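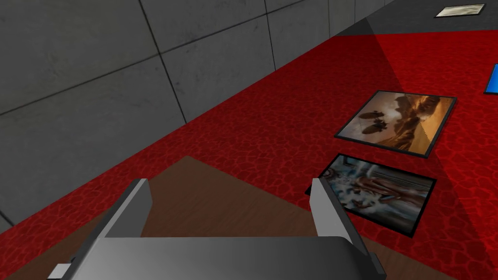 Gilang Tuhumury asked whether the Kumel planning package was worth paying for when the arm itself would be bought six months later, and said he would sooner put the money towards a second gripper. It is a fair point, and the page below has been rewritten with it in mind.

Kumel is a cell planning package for small workshops and teaching rooms. You set out the table, the arm and the parts on screen, run the job, and find out what you need to order. It is sold by Nestport on its own or together with the Costow parallel gripper.

Prices

Kumel licence, one workstation: £1052
Kumel licence with Costow gripper: £1694
Extra workstation: £300
Carriage is charged at cost. Prices are before VAT.

The licence does not run out. Updates are included for 2 years, after which you can carry on with the version you have or pay for the next one. If you buy the licence alone and add the gripper later, you pay the difference between the two prices, provided the order reaches us before the end of August.
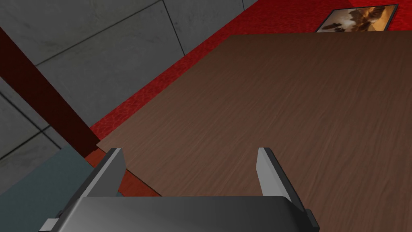
Jarmila Bednárik
Equipment Planning, Nestport

Most of the orders I look after begin with an arm that somebody has already picked out. I would start with the table. Its height and depth decide how far the arm has to reach, and reach is what you pay for. Draw your real table in Kumel before asking for quotes on an arm. Allow for the near corners as well as the middle, as an arm mounted close to one edge can have trouble folding back on itself to get at them.

Walls come next. A wall behind the table can rule out a floor-standing arm, and it is far cheaper to learn this on screen – moving a fixed base after it has been bolted down means drilling again and paying the fitter twice. Put in anything else that will stay in the room, such as shelving or a second bench. 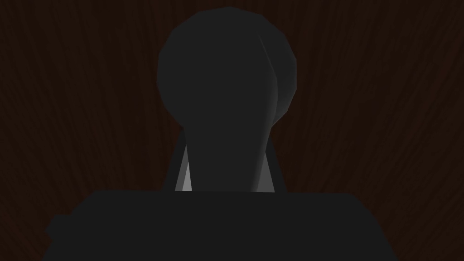

Gripper choice is the part of the budget that people leave until last. Parallel fingers suit a good many jobs, but the shape of the part matters more than its weight. A piece with a round head and a narrower stem can be held by the stem, with a finger on either side, and the opening you need is then set by the stem and not by the head. Measure your own parts at the place where they will be held, and send us the largest and the smallest figure.

What to budget for besides the licence

A workstation with a separate graphics card.
Two days of one person's time to draw the room and the parts.
Spare finger plates, if you will be handling more than one kind of part.
Fitting – we do not do this ourselves, but Chareonsuk will quote for it from a Kumel file.

Quotes from Nestport hold for 30 days. Please give the table size and a contact telephone number with your enquiry.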